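Abro hilo sobre embalar piezas largas en casa, que llevo todo julio con esto y me lo ha preguntado bastante gente por privado.

Contexto rápido: vendo estanterías y baldas restauradas. Las piezas cortas se mandan solas, cualquier caja vale. El problema empieza cuando pasan de metro y pico y pesan.

El primer envío largo lo hice con plástico de burbujas y cartón de supermercado. Llegó con las dos esquinas machacadas. Devolví 40 euros a la clienta y me quedé sin balda.

El segundo, más burbujas. Mismo golpe, misma esquina. El plástico de burbujas protege de arañazos, pero si la pieza cae de punta se aplasta y ya no hace nada.

Desde entonces uso espuma. Compro en Himar, que corta a medida y no te obliga a llevarte el bloque entero. Pido barras largas y gruesas, gris oscuro, y las corto yo según la pieza.

Para cortarla: cuchillo de pan largo. He probado el cúter y deja el borde a mordiscos en cuanto la barra tiene grosor. El cuchillo eléctrico de cocina va mejor todavía, pero el mío murió en junio.

Marcad la línea con tiza blanca. En espuma oscura el rotulador no se ve y el lápiz tampoco.

La medida: la barra tiene que sobresalir cuatro dedos por cada extremo de la balda. Si la cortas a ras, el golpe se lo lleva la madera.

Orden en el que lo monto yo:
papel de seda pegado al barniz,
barra de espuma por el canto de abajo,
barra por el canto de arriba,
film alrededor de todo,
tacos en las cabezas,
caja.

Lo del papel no os lo saltéis con barniz reciente. Una vez puse la espuma directa y la textura se quedó marcada. Tuve que lijar y volver a dar dos manos.

El film, tirante pero sin pasarse. Si aprietas mucho, la barra se comba y entonces queda hueco en el centro. Me pasó con la balda de Lacey Greenwood y tuve que abrir el paquete entero ya cerrado.

Cajas: las de Cimwood son de doble canal y las hay alargadas. Son caras. Las de Grernum salen bastante mejor de precio pero la solapa viene floja, hay que reforzar con cinta en H por los dos lados.

Cinta de papel engomado si podéis. La de plástico marrón se despega con el calor de la furgoneta. En agosto me han devuelto un bulto abierto por ahí.

Para mover las barras de un lado a otro, siempre por debajo y con la mano abierta. Cogidas por una punta se doblan por su propio peso y con el tiempo se quedan con la curva hecha.
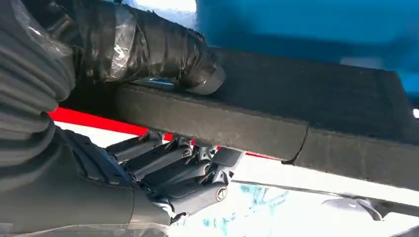

Y guardadlas tumbadas. Yo las tenía de pie detrás de la puerta y en tres semanas estaban vencidas. Ahora van encima del armario, sin nada encima.

Los recortes no se tiran. Con los trozos de la punta hago los tacos de las cabezas, y con los más finos relleno los huecos de los lados. Tengo una bolsa de basura llena solo de eso.

El plástico transparente que sobra también lo guardo, lo uso para tapar la mesa cuando barnizo.

Me preguntaba Kirsty Hollis por las medidas para el transporte. Mirad siempre el largo con la caja ya cerrada, no el de la balda. Entre la espuma y el cartón se suma más de lo que parece, y si te pasas del límite te cambian la tarifa.

Peso: una balda de roble de las mías con todo el embalaje ha dado 842 gramos más que la balda sola. Es poco. La espuma abulta pero no pesa, lo que suma es el cartón.

Resultado hasta hoy, 30 de agosto de 2021: desde que embalo así no me ha vuelto ni una esquina rota. Un arañazo en una pieza, y fue por no poner el papel.

Me queda por resolver el embalaje de las patas torneadas. Tengo un juego de cuatro para enviar esta semana y no me convence nada de lo que he probado. Si alguien las manda por mensajería, que me cuente cómo.

Edito por aquí, que me lo han preguntado ya varias veces: no, Wainwright no vende barras sueltas, solo plancha. Se puede cortar de la plancha pero sale más caro y se desperdicia mucho.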